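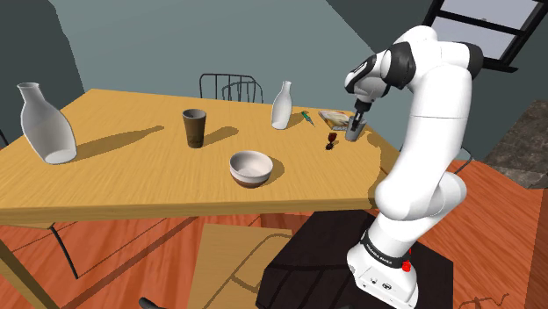 Table clearing cell, simulator view, gray cup in the gripper

12 June 2018
Posted by Nélida Salinas

Okay, picking this ticket back up from Fermín. The complaint was that the arm gives up on the far side of the table, and the breakroom crew at Rivadeneira end up finishing the job by hand. I ran the layout in sim 59 times this morning before touching any settings. The gray cup at the back right is fine, it gets that one every time. The big white bottle on the far left is where it quits - "target out of reach", and then it just sits there waiting for someone to hit reset.

Tried so far: slower approach (no change), bigger gripper opening (no change), moving the pedestal 10 cm toward the middle (better! four failures in the next batch, all on the bottle).

Guilan works the late shift over there and she'd like it to skip what it can't reach and carry on. Right now she walks over for every stop, and she says it's more walking than when she cleared the tables herself. Fair point. She also asked if the stop could show up on her handheld, so I opened a separate request for that.

Wenceslao, can you check whether the skip option is in the Muno build or only in the newer one? I'm leaving the pedestal at the new spot in sim until I hear from you. Status: open, waiting on reply.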